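About Cludberg Garment Folding and Packing

Home / About us

Cludberg folds, bags and stores plain workwear and school clothing for firms that do not have the room to do it themselves. Stock arrives loose in cartons from the maker or the printer. It leaves folded to one size, ready for the shelf or the post.

The company began as the finishing room of Grirner, a printer of sports and school tops, and became a separate business when other printers asked to use it. Grirner is still a customer. Work for the Carretero and Bronora ranges was added later and now takes up most of the week outside the school season.

What we handle

Most of our work is in knitted cotton and cotton-mix tops in plain colours. Dark shades such as bottle green, navy and black make up the larger part, and they are folded on separate tables from white stock so that lint does not pass between them. We do not handle knitwear with buttons, lined coats or anything that needs pressing.

Our standard fold

The garment is laid face down and smoothed from the hem towards the neck. Both sides are brought in to the centre line, sleeves are turned back flat, and the lower half is folded up to the collar. The finished block has straight sides and should not spring open when it is released. A fold that bunches at one side is opened out and done again.

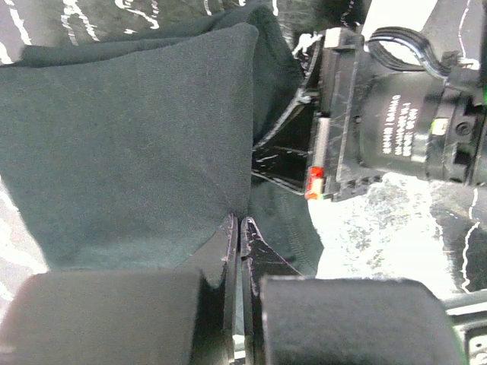 Can you fold to a size other than your standard one?
Any finished width can be set, provided that it is agreed before the stock arrives and is the same for the whole order. The smallest order for a special width is 400 pieces.

Handling before the fold

Cloth is lifted by an edge or a corner and allowed to hang before it is laid down. Hanging lets the weight of the cloth pull out the larger creases. Knitted fabric must not be dragged over the table, as this stretches the hem and leaves one side longer than the other. Tables have hard, smooth tops and are wiped down at each change of colour.

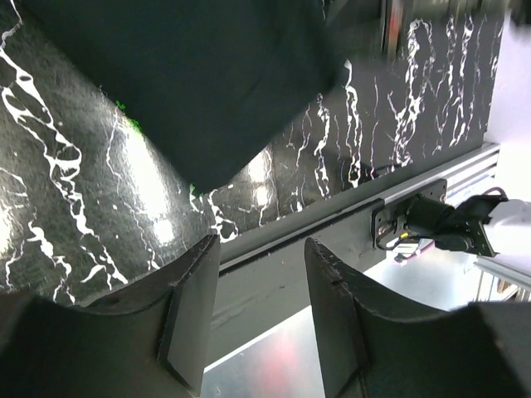 Bagging

Garments that are to be posted singly go into clear plastic. Clear film is used throughout so that colour and size label can be checked without opening anything. The film creases easily and clings to itself, so the mouth is opened fully first and the garment is fed in by its folded edge. Air is pressed out from the closed end. Customers who prefer no plastic may have a paper band in its place; the charge is the same.
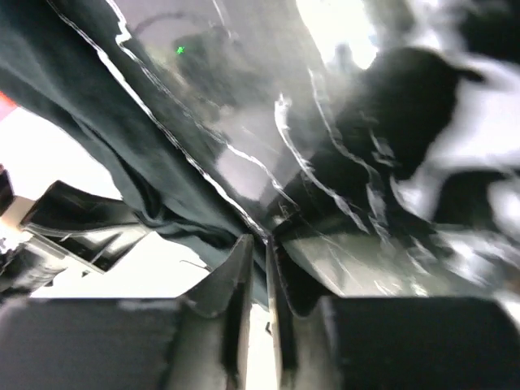

Checking and returns

One garment in every 60 is taken from the finished stack and opened out. Seams, hem and neck are looked at on both faces, and the piece is then refolded. If a fault is found, the whole carton is checked. Faulty pieces are kept apart and sent back with a note of the carton they came from.

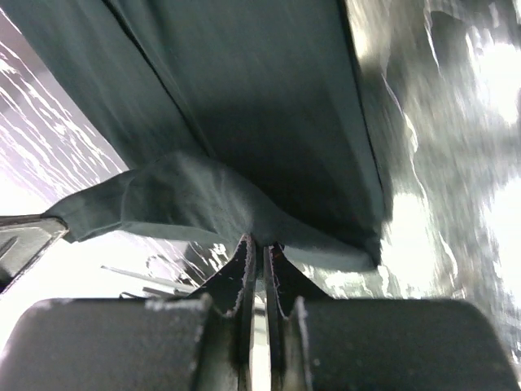
Dark green cloth, held at a gathered fold.

Storage and turnaround

Finished stock can be held for up to 14 days without charge. Usual turnaround is 2 working days from delivery, longer for school orders in summer. The packing room closes for the last week of December.

Page last revised Tue 17 July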